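Venwood Oval Platter, Lavender

Home > Kitchen and Table > Serving > Platters

Item 3602
In stock, sent out within two working days from our Jostport shop

We've had the Venwood oval in the shop since May and it has already become the plate we reach for first. It's big, it's flat, and the colour is a soft lavender that goes with far more than you'd expect (we tried it next to every tablecloth in the building and only gave up on one, a mustard check that doesn't get on with anything). If you've been hunting for one large plate that can do a birthday lunch and then go straight back to being useful on an ordinary evening, please have a look at this one!

Lensa Tesfamariam chose the range for us. She wanted serving pieces that would sit happily with the odd bowls and mugs people already own, and the lavender was her favourite from the first set of samples. The rest of us took a bit longer. I was all for the grey – I've since bought two of the lavender.

The shape

An oval gives you room for a whole side of fish or a long loaf, and it still leaves space for elbows on a narrow table. The Venwood is nearly flat right across, with only a slight lift at the rim, so you can slice on to it, slide things off it and get a cake server underneath without a fight. Anything with a lot of sauce wants a deeper dish. For cold meats, cheese, cut fruit, flatbreads, biscuits and big untidy salads it's lovely.
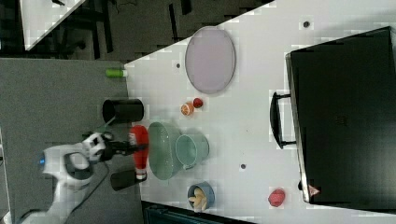

Colour is the thing customers ask about most, so a few words on what to put near it. Lavender likes other pale shades, and it's happy with a bit of something bright as well. A pale green bowl and a pale teal mug on the same white tabletop as the oval make a very easy, summery group, and the cut face of half an orange looks wonderful just below the plate. Strong red fruit does the same job. If your table is dark wood, try a plain white cloth or runner first and see which you prefer; Dagmar in our Silura branch likes it straight on the wood and has nearly talked me round.

Everyday use

The glaze is smooth and wipes clean quickly. We've put our own shop plate through the dishwasher after every tasting evening and the colour hasn't shifted. Stand it upright at the back of the lower rack, as it's too long to lie across most of them. Beetroot and turmeric will leave a faint mark if they sit overnight, and a paste of bicarbonate of soda and water gets that off again.

It can go in the microwave if yours is big enough (measure the turntable, mine isn't). Please don't put it in the oven or under the grill. For warm food, run the plate under the hot tap for a minute and dry it, and it will keep pancakes pleasant for longer than a cold one.

It stacks well. Two ovals take up hardly more height in the cupboard than one, and the foot underneath is glazed all the way round, so the lower plate doesn't get scratched.

Goes well with

Venwood small bowl, item 758. Good for dips, olives or sliced banana.
Shiferaw linen runner, natural or white.
Shiferaw serving tongs, short.

From customers

"Bought for my mother's seventieth and it held the whole fruit display. She's kept it out on the side ever since." Ayana Fikre

"Beautiful colour, a bit more pink in evening light than I was ready for, but I've come to like that. Arrived well packed." Nahuel Quezada

"Bigger than I thought! Do measure your cupboard. Mine lives on top of the fridge now and I use it more than when it was put away." Eyerusalem Tamiru

Ordering and returns

Each platter is packed singly in a card sleeve with paper padding, and we can send up to 12 in one parcel. If you're ordering for a café or a hall, ring the Jostport shop first and we'll check that they all come from the same firing, as the lavender can vary a touch from one to the next.

The next delivery from Venwood is due on 22nd July, with 71 of the lavender and a smaller number of the grey. Unused platters can come back within a month. Breakages in the post are replaced free of charge; send us a quick photo and keep the sleeve until you've heard from us.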